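Does background music help you revise? A small study at Lorkilow College

Project report by Ginevra Pace and Yurani Valderrama

1. Why we picked this

Most people in our year revise with music on, and most of them say it helps them concentrate. We doubted it. People also say they work better under pressure, usually the night before something is due. There are playlists sold on the promise that you will learn faster, and when we looked for what that promise rested on we mostly found other playlists.

Our question was whether students remember more, less or the same from a written passage when music is playing while they read it.

2. What others have said

The textbook account is that music with words gets in the way of reading, as both use the same part of your attention, and that music without words does less harm. This sounds sensible, which made us more careful with it. A lot of the claims passed around online go back to older work on listening to Mozart, and that work was about puzzles involving shapes. It says nothing much about revising for a geography test.

3. Method

We had 14 students from the Erkden building. Each read 2 passages of 300 words, one in silence and one with music through headphones. Half had the silence first. The passages were on the history of canals and on how cheese is made, chosen because we thought people would know equally little about either. (One person's family turned out to make cheese. We kept her scores in but have marked them in the table.)

The music was the same album for everybody, a piano record by a band called Palomino, with no singing on it. After each passage there was a break of two minutes and then a written recall test. Yurani marked the tests without knowing which condition each one came from. Ginevra did the timing.

We asked everyone beforehand whether they thought music helped them.

4. Results

Scores were slightly higher in silence. The gap was small, and if you take out the two lowest scorers it more or less disappears. We would not bet anything on it.

The answers to the belief question were more interesting to us. Those who were sure music helped them did no better with it than those who said it put them off. Several were surprised by their own marks, and one asked to have his test marked again. The second marking gave the same score.

5. Problems

The group was small and they were all our friends, or friends of friends. Everyone heard music we had chosen, and Gindar (our supervisor's old study guide, which we used for the test format) warns that unfamiliar music may distract more than music you know well. We accept that. The Erkden reading room is also never silent, so our "silence" included the radiators and a door.
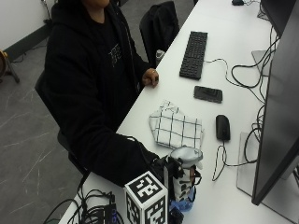
So should students stop revising with music on? Our results are too weak to tell anyone that, and a person who only sits down to work because the music is on may still come out ahead.

6. What we would change

We would let people bring their own music and add a third condition with singing. We would also test again a week later — remembering something after two minutes is a long way from remembering it in an exam in January. And we would ask about cheese first.

Our view at the end is close to our view at the start, which we know is a bit suspicious in itself. The raw scores are in the appendix for anyone who wants to check our adding up.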